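Re-taping the grid on the Liltell bench cell
Balthasar Holzer, Wineck workshop notes
Updated 13 December 2023

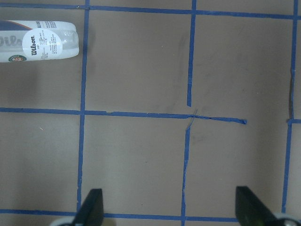 Wrist camera view of the taped grid, fingers open, tennis ball can at upper left.

The grid on the Liltell bench is painter's tape pressed down by hand, and it wears. Strips stretch, ends lift, and lines that were straight in May end up wavy. The arm does not read the tape. It goes to stored cell centres, so a line that has drifted means people put objects down in the wrong spot and the pick misses. Re-tape when a torn end is standing up or when two halves of the same line no longer meet.

You will need a roll of blue painter's tape, a metre rule, a pencil, a sharp knife, a soft cloth and a can of tennis balls or something else that rolls a little. Allow an hour.

1. Open the fingers fully, send the arm to its park position and press the hold button on the Fedoruk controller. Hang the tag on the pendant.

2. Clear the bench. Peel the old tape slowly, back over itself at a low angle. Pick off the thin strands where strips crossed, as new tape won't sit flat over them.

3. Wipe the surface with a dry cloth. Scuffs and smudges can stay. Don't use solvent.

4. Mark out from the fixed corner, the one nearest the controller. Cells are 220 mm square, measured centre of tape to centre of tape. Put a pencil tick at both ends of every line and one in the middle.

5. Lay the long horizontal lines first, each in one piece. Stick one end, pull the tape just tight enough to take out the curve, then lower it onto the ticks. If you stretch it, it will creep back overnight.

6. Lay the verticals, also in one piece from top to bottom. Short pieces above and below a crossing never line up properly, and you get a messy knot of tape in the middle.

7. Cut the ends with the knife. Torn ends lift first. Rub down every end and every crossing with the back of a fingernail.

8. Remove the tag, release hold and run program 2143 at low speed. The arm stops over each cell centre in turn. Check the camera picture at each stop: the lines should sit evenly either side of the open fingers. If one cell is out by more than 4 mm, lift the tape and lay it again. Leave the stored points alone.

9. Put the can in one of the upper cells and run a single pick. Repeat in a lower cell.

If every cell is out by the same amount in the same direction, the tape is probably fine and the bench has been bumped. Go to the Jusport base alignment page before touching anything else.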